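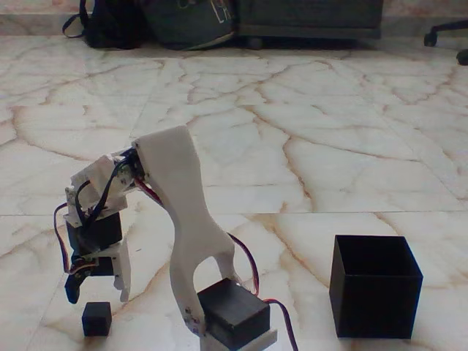 Small white arm with black servo motors, on a marble floor.

Search this site
Enter keywords

Public Health Evidence, handout for session 4: Do hand hygiene campaigns work?

Tutor: Freya Mapplebeck

Read this before the seminar, along with the Brollcombe report. Bring a pen and a suspicious mind.

The claim

Most of you will have seen the poster: "Clean hands cut winter sickness by 19%." It comes from a campaign run in Brollcombe primary schools, and it has been repeated so often that people quote it without the report in front of them. I don't doubt that washing hands is worth doing. I doubt the number, and I doubt even more that the posters had much to do with it.

What was measured

The report counts days off school. A child can be off with a stomach bug, a cold, a broken wrist or a family wedding, and the register at most of these schools used one code for all four. So "sickness" on the poster means "absence" in the report. Look for this sort of swap whenever a headline figure is cleaner than the table behind it.

Rocío Cabrera went back to the schools that did keep separate codes. There were two. In one, stomach complaints fell and colds stayed where they were. In the other, neither moved much. Her note is short and you should read all of it.

Compared with what?

The campaign began in October and was judged against the winter before, which had been a bad one. A bad winter is usually followed by a milder one whether or not anyone puts up a poster. Anselmo Ortuño makes this point in his reply to the report, though I think he goes too far when he says the scheme did nothing at all. He has no comparison group either.

Who answered the survey?

More than 80 parents said their children washed their hands more often at home. How many were asked? The report doesn't say. Parents who have just been sent a leaflet on handwashing know what the right answer is.

Soap or gel

Schools in the scheme were given soap and also Barnasen gel, so even a real effect couldn't be pinned on one of them. Remember that alcohol gel does poorly against norovirus. Soap and running water is still the standard advice there.

For the seminar

Write half a page on how you would have run the Brollcombe scheme with the same money. Say what you would count and who would do the counting. "More research is needed" will get no marks.

Reading: Cabrera's note; Ortuño's reply; the Brollcombe report, skipping the foreword.

Contact: Rhonda Robichaud, course office, Dunne Building | © Odonon College | Back to top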